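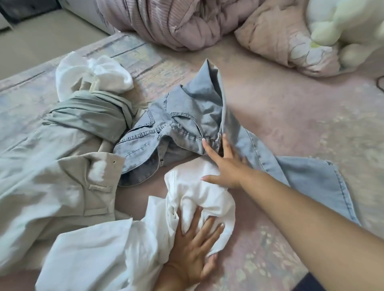 # Chapter 7: Choosing a Hand for the Job

Anyone who has folded a week's worth of laundry has already run a fairly good gripper trial, though most of us would never think to call it that. You press a shirt flat with one palm, pinch a hem with the other hand, feel the cloth slide, and tighten up a little before it gets away from you. Denim wants one kind of push and thin cotton wants quite another, and your fingers sort this out while you're thinking about dinner. A machine gets none of that for free, and so we are going to spend a whole chapter (a long one, I'm afraid, but I hope a friendly one) on how to tell whether one gripper handles cloth better than another.

In Chapter 6 we worked with boxes, jars and other well-behaved things that keep their shape when you let go of them. Clothing is harder. A pair of jeans can be folded, twisted, inside out at the waist, or lying half on top of a coat, and each of these calls for a different first grasp. When students tell me that their arm "can't do laundry," I usually ask which garment, in which heap, and with which fingers, and we often find that the answer changes a good deal from one heap to the next!

Our running case comes from the Goltholm trials, where Hanne Lauritsen and her students compared two grippers on the same arm. The Jirnine is a plain two-finger design with soft rubber pads. The Fallosent has three thinner fingers and a wrist camera. Over one spring they recorded 1,119 grasps on 58 garments, and they were careful to log the misses as faithfully as the catches. You'll meet their score sheet in Section 7.2, and you will probably grow tired of it by Section 7.5, but please stay with it.

One early lesson is worth having now. In the first round, the Jirnine looked far better on shirts. Then Lauritsen noticed that 34 of its shirt grasps had been made on freshly pressed cloth, while the Fallosent had been handed the rumpled ones. The round was thrown out and run again, with every garment dropped from the same height before each try.

## Before you begin

You'll need the grasp log from Chapter 6 and a small pile of clothes, including at least one heavy item and one light one. Read Section 7.1 with the clothes beside you, and try each grasp by hand before you program it. Write down where your fingers landed and what the other hand was doing.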